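Trorell Furniture & Interiors Fair: minutes of the spring planning meeting

By Yareli Robles
Posted in March | 14 shares | 3 comments

The meeting opened at 4:10 p.m. in the upstairs room at Boltlow. Minutes of the last meeting were approved with one correction: the lighting prize went to Zuller's floor lamp, and the pendant was the runner-up. Apologies to the Zuller team, who were very gracious!

1. Exhibitor numbers

We have 92 confirmed exhibitors, our best figure yet at this stage, and a really lovely spread of them: chair makers, weavers, two tile studios, a family firm doing nothing but drawer pulls. The waiting list stays open until the end of the month. Yareli will write to everyone on it so they know where they stand.

Moschos asked to move from the east hall to the courtyard because their outdoor benches look much better in daylight. Agreed, provided they bring their own weights for the canopy.

2. Floor plan

The new layout was passed around and went down very well. The main aisle now bends past the textile stands before it reaches seating, so people will come across the weavers early (last year a lot of visitors missed them completely, and they had some of the best work in the building). The café moves next to the north doors.

Still open: the stretch behind the stairs. Boltlow would like it for storage. Others would love a reading corner there with chairs lent by exhibitors. Both plans to be drawn up for next time.

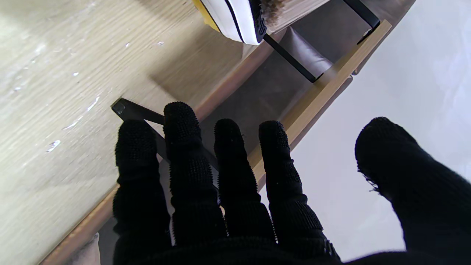 The fire route beside the stairs must stay clear under either plan, and the tape on the floor will be redone before setup. Exhibitors get their stand measurements by email, with the ceiling height included this time.

3. Student show

Great news on this one. The college has said yes to a full room, with 3 prizes on offer instead of one. Entries can be any piece of furniture or lighting that one person can carry in. There was a long and happy discussion about whether a folding screen counts as furniture. It does.

Zuller has offered each winner a week in its workshop. Accepted with thanks.

4. Tickets and opening night

Advance sales stand at 1,164. Opening night is capped at 280 guests by the room license, and exhibitors get two places each out of that number, so the public allocation will be small. Proposal to add a second evening viewing: carried, with one abstention.

Music for opening night is not settled. Suggestions to Yareli, please, and soon.

5. Any other business

The printed guide will be folded to pocket size. The cover color is between rust and a deep green; samples to be brought along next time. Parking for vans was raised again and will be taken up with the building manager.

Meeting closed at 5:45 p.m.

Comments (3)

tilda_m: So pleased about the student room! Is there a size limit on the lamps?

Yareli Robles: Hi Tilda, only the carrying rule for now. Full entry notes go up next week.

Oakandash: Vote for green.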